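Itari gooseneck desk lamp, blue: review after four months

Rating: 5 out of 5

I went looking for a lamp for one very dull reason: the counter where I do my paperwork gets lovely light in the morning and none at all by four in the afternoon. It runs along the window, it's a speckled gray stone sort of thing, and the curtains behind it are pale, so the whole corner had no color in it whatsoever. I wanted something small, bright and cheerful, and I wanted to be able to bend it. The Itari is all of that and I love it!

First, what it has to share the space with. My old laptop lives on that counter too, and yes, the screen is cracked. I had an appointment to get it looked at in Mullstead and then put it off, and then put it off again. These days it mostly gets plugged into a monitor in the other room, but it's a very good test for a desk lamp, as anyone who has tried to work in front of a glossy black screen will know.
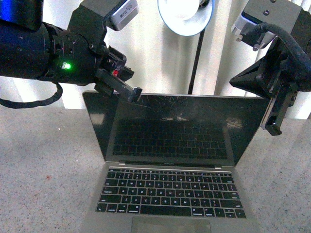
The old laptop on the counter. Cracks across the upper middle, keyboard still great.

So, glare. My last lamp was a Cirkum clip-on, and it was fine for reading in bed, but on a counter it was hopeless. It only tilted up and down, so wherever I clipped it I got a big white blob in the glass. With the Itari you bend the neck over to the side, tip the shade down toward the keys, and the blob goes away. It took me maybe a minute of fiddling the first evening and I've hardly changed it since (except when I borrow it for sewing, more on that below). 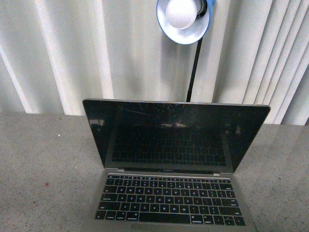 I'm a hunt-and-peck typist who needs to see the letters, and this lights up every row for me, right down to the space bar. Black keys with white letters are easy in daylight and surprisingly hard at dusk. I used to lean in with my nose practically on the number row. Now I sit back in the chair like a normal person.

The shade is a deep, shiny blue dome, white on the inside, and I think the white does a lot of the work. It throws the light down and spreads it out nicely. Mine has a big round bulb in it, which I much prefer to the little pointy one I tried first. The little one lit a hard circle in the middle and left everything else gloomy. The round one gives a soft pool wide enough for a notebook, a mug and whatever bill I'm avoiding. If you buy this lamp, spend a bit extra on a decent round bulb in a warm white. You won't regret it.

The neck is the star, though. The upper part is flexible and the lower part is stiff, so all the bending happens up where you want it and the bottom stays put. I've owned goosenecks that slowly bowed down over an evening until they were lighting up the table two inches away. This one stays exactly where I leave it. It makes a tiny creak when you bend it a long way, which I don't mind.
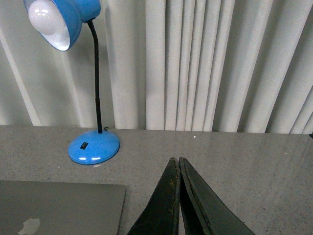
The color is even better at home than it looked on the store page. I was expecting something closer to navy and I got a proper cheerful sky blue, which against all that gray and white is just a treat. My neighbor asked where I got it before she had even sat down. I bought mine at Bañuelos, the housewares place, and they had it in yellow and a dark green as well. I was very tempted by the yellow.

Setup was easy. The shade screwed on, the bulb went in, done. No tools. There was a folded sheet of instructions which I didn't need, though it does tell you the maximum wattage, so don't throw it out right away.

The switch is on the base, at the front, and I can't tell you how happy this makes me. Every other lamp I've had put it on the cord, so I was always feeling around behind the furniture for it. It's a little black rocker with a good firm click.

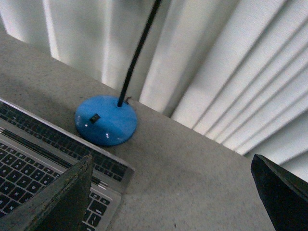
Rocker switch on the base, cord out the back.

A few grumbles, to be fair. The shiny finish shows fingerprints, especially on the base, and I wipe it every few days. There's no dimmer. I'd have happily paid more for one. And the shade gets warm after a couple of hours, so grab the neck when you want to move it.

For sewing it's terrific. I swing the neck right down low over a hem and can see dark thread on dark cloth, which I had pretty much given up on after sunset. It goes back to the counter when I'm done, and I'm thinking of getting a second one to save the carrying. Probably the yellow.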